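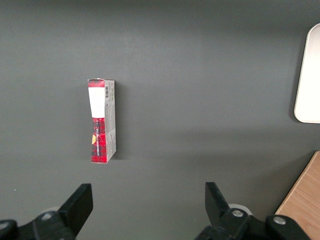
Search this site
Enter keyword Go

PRESS RELEASE – for immediate use

Camen puts two-armed robot bench to work on returns at Sondanham

Sorting help for the hand table. No job losses, new training for everyone on the floor.

Camen, the returns and repacking firm, has started using a two-armed robot bench at its site in Sondanham. The bench is called Fidon. It was built and fitted by Tikkanen and has been running alongside the hand sorting table since July.

The job is a plain one. Shops send back mixed goods. Small stuff mostly – boxed gifts, kitchen bits, toys, samples, things that have lost their outer carton. Somebody has to pick each one up, turn it round, find the barcode if there is one, and put it in the right place. At Sondanham that comes to 760 items on a normal day. More after Christmas, a lot more.

Until this summer all of it was done by hand, standing up, at one long table. Staff asked for a change at the spring site meeting. Sore wrists and shoulders came up again and again, and so did the late shift, which is hard to fill.

What the bench does

Fidon takes the small and awkward items. Each arm ends in a two-fingered gripper. One arm can hold while the other moves, or they work on seperate pieces. Goods go on to a flat dark grey mat, get picked up, and go to a tray or to drawers depending on what they are. Anything the bench is not sure of is left where it is for a person to deal with.

Boxes were the first thing it learned, card ones with the print on the front and the barcode on the side. Dented boxes took longer. A crushed corner or a pinched middle changes where the fingers can take hold, and a good share of what comes back to a returns site is dented. Camen asked for those to be included from day one and not left for later.

Loose items came next. Round things, lumpy things, see-through things. The bench has now been taught 49 types of item, with more being added each week by the people who used to sort them.

"We did not want a machine that only works on perfect stock," said the Camen site manager. "Perfect stock does not come back to us. We told Tikkanen that at the first meeting and they went away and came back with a bench, a mat and a lot of questions."

The practice layout is kept simple. A pale tray with a raised rim, a small wooden cabinet with two drawers and black bar handles, a few mixed items set down on the mat. Tray work teaches the arm to place a thing gently. The cabinet is for learning handles. Nothing special was bought for it, and the items get swapped through the day so that the arms don't get used to one set.
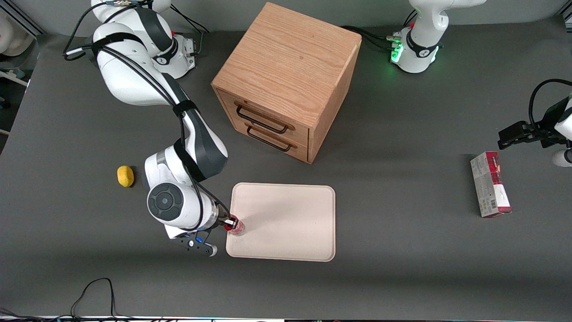
What changes for staff

Camen employs 29 people at Sondanham. All of them keep their jobs and their hours. This was agreed in writing before the bench was ordered and the letter is pinned up in the canteen.

What is different day to day:

- The long table is now worked in shorter spells. No one sorts by hand for a whole shift.
- A new role, bench lead, one per shift. Paid at a higher rate. Open to anyone on the floor, no qualifications needed, training given in work time.
- The bench lead sets out the mat, watches the grips, stops the arms if need be, and logs whatever went wrong.
- Late shift now finishes at 9pm, was 10.30pm.
- Damaged goods and anything sharp, leaking or very heavy stay with people. Same for customer letters and notes found in parcels.

Before the bench went live each bench lead had to set up and watch 100 picks with a Tikkanen trainer standing by. Most said the first morning was slow going. Stopping and starting, moving things over an inch, trying again.

"I was dead against it, I'll say that," said one of the bench leads, who has sorted returns at Camen for six years. "My main worry was we'd be stuck minding it all day and still doing the table. Some days it is a bit like that. But my shoulder's better and I know more about the thing than the office does now."

Not everything is settled. The bench is slower than a practised sorter on easy items, and Camen does not expect that to change this year. Cables have to be checked at the start of every shift so they lie clear of the work. Staff have also asked for a second stop button on the window side – this has been ordered.

What happens next

The bench stays on small goods through the winter. A staff vote on whether to add a second one will be held in the spring, and Camen has said it will go with the result. Soft goods (socks, scarves, that sort of thing) are being looked at but no date has been set.

Tikkanen will keep an engineer on site two mornings a week untill the end of the busy season. After that, phone support, with visits when asked for.

Local employers and school groups who would like to see the bench running can arrange a visit through the Camen front office. Mornings are best. Flat shoes please, and long hair tied back.

Notes for editors

Camen handles returned goods for shops and online sellers. Its Sondanham site does sorting, checking and repacking.

Tikkanen designs and fits robot benches for small and medium workplaces. Fidon is its two-armed model.

Further pictures on request from the Camen press desk.

ENDS

Recent releases

Camen Sondanham: late shift hours to change
Bench lead training opens to all floor staff
Tikkanen and Camen sign agreement on Fidon
Repacking line moves to paper tape
Christmas returns: advice for sellers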